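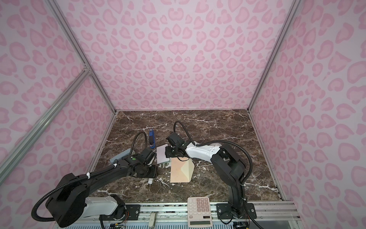
Caderno do Lar, n.º 14 – página 30

Conservação de superfícies de pedra e de papéis domésticos

O presente caderno reúne as recomendações da Peixoto aos seus clientes em matéria de limpeza corrente. Destina-se a quem cuida de uma habitação, de uma pequena oficina ou de uma sala de trabalhos manuais, e completa as indicações sobre madeiras e têxteis dadas no número anterior.

1. Limpeza diária do mármore

O mármore é uma pedra calcária e reage aos ácidos. Não devem aplicar-se vinagre, sumo de limão, produtos anticalcário nem detergentes para casa de banho. Para a limpeza de todos os dias basta um pano de microfibra bem torcido, passado em água morna com algumas gotas de sabão neutro. Segue-se um segundo pano, apenas com água, e seca-se de imediato com um pano de algodão. A água que evapora sobre a pedra deixa um véu esbranquiçado, muito visível nos mármores castanhos e pretos.

Os derrames de vinho, café, molho de tomate ou sumos devem ser absorvidos com papel de cozinha, pousado sobre o líquido e levantado na vertical. Esfregar alarga a mancha.

2. Manchas de gordura

Prepara-se uma pasta espessa de bicarbonato de sódio e água. Espalha-se sobre a mancha, cobre-se com película aderente e deixa-se repousar de um dia para o outro. Retira-se com espátula de plástico, lava-se com sabão neutro e seca-se. As manchas antigas podem exigir duas aplicações. Nas pedras polidas convém experimentar primeiro num canto pouco exposto – o bicarbonato, quando esfregado, pode baçar o brilho.

3. Impermeabilização

O teste é simples: deitam-se algumas gotas de água sobre a pedra e aguarda-se cerca de 30 minutos. Se a zona escurecer, o tampo precisa de novo tratamento. O impermeabilizante aplica-se com a superfície limpa e inteiramente seca, em camada fina, respeitando o tempo de secagem indicado na embalagem. Durante a aplicação as janelas devem permanecer abertas. 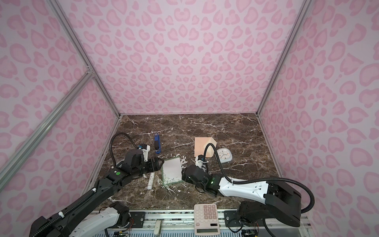
4. Paredes revestidas a papel

Antes de qualquer limpeza, verifique-se na etiqueta do rolo se o papel é lavável. Os papéis vinílicos admitem uma esponja húmida, passada de baixo para cima e sem pressão. Os restantes limpam-se apenas a seco, com espanador ou com uma escova macia adaptada ao aspirador. As marcas de dedos saem muitas vezes com uma borracha branca de desenho, usada com ligeireza. Quando uma junta se levanta, aplica-se cola própria com um pincel fino, assenta-se com um rolo e limpa-se o excesso com um pano húmido.

Recomenda-se guardar as sobras de cada rolo, com a referência e o lote anotados no verso. Os remendos feitos com outro lote raramente acertam na cor.

5. Papéis soltos, moldes e desenhos
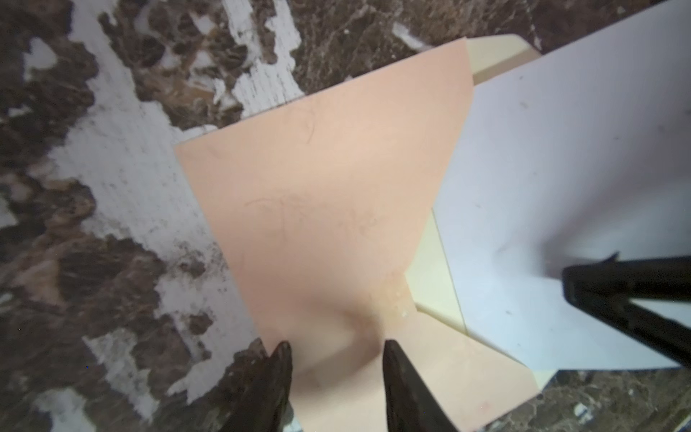 Os moldes de costura, as receitas manuscritas e os desenhos das crianças conservam-se melhor deitados, em pastas de cartão sem ácido, longe da cozinha e das paredes exteriores. Os clipes metálicos enferrujam e devem ser retirados. Os traços muito ténues sobre papel de cor, como os que mal se distinguem na folha cor de pêssego, pedem cuidado acrescido: não se passa borracha por perto, não se dobra a folha sobre o desenho e intercala-se papel de seda. Uma folha com vincos pode ser alisada entre dois mata-borrões, sob livros pesados, durante alguns dias. O ferro de engomar não é aconselhado.

Em novembro, com a subida da humidade, convém abrir as pastas e arejá-las durante uma tarde seca.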